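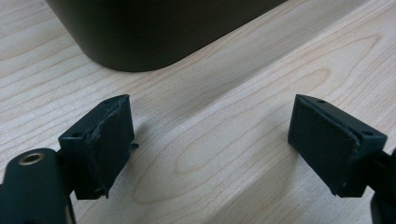

Does a coffee station need a divided tray? It helps if people drink different things and pour their own. Otherwise the box the sachets came in does the same job for free.

By Lilla Mészáros
November

I held the second opinion for years. Then I read one of those tidy-home articles (the kind with 1,428 comments, most of them arguing about labels) claiming that a tray with compartments would "calm" the coffee corner. I don't believe a tray can calm anything. I moved our packets into one anyway, mostly so I could complain with some authority.

My first objection was capacity. The Kaltcombe catalog promises that its big organizer holds 200 packets. Maybe it does, if you press them down with your knee and never want to get one out again. The Brøndum one has 19 slots, and I can't think of 19 things I would put near a cup. Four compartments is plenty. I'm not convinced anyone needs more than four kinds of packet to get through a morning.

My second objection was that everything would migrate. Sticks slide under sachets, sachets slip behind whatever is standing up, and by mid-afternoon you're digging again.
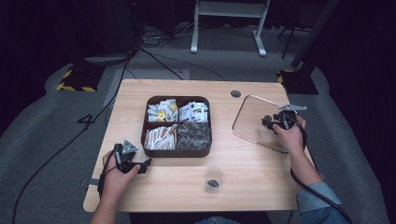

What does seem to work is giving each shape its own way of sitting. Paper sticks go lying down, all in the same direction. Flat packets stand on end so you can flip through them. Small sachets can stay in a pile, because no one has ever stacked them neatly for longer than an hour and I won't be the one to try. Dark packets get a corner of their own, since I can never read them in poor light.

I also like a dark brown tray on a pale table. You can find it before you're awake. The clear glass kind is nice enough, but I keep setting things down on the rim.

Am I converted? Partly. The tray has to be refilled, and the refills still live in a box in the cupboard, so now there are 2 places to look when something runs out. The article skipped that. It also recommended decanting everything into matching Cunitum jars, and I'm not doing that for sugar.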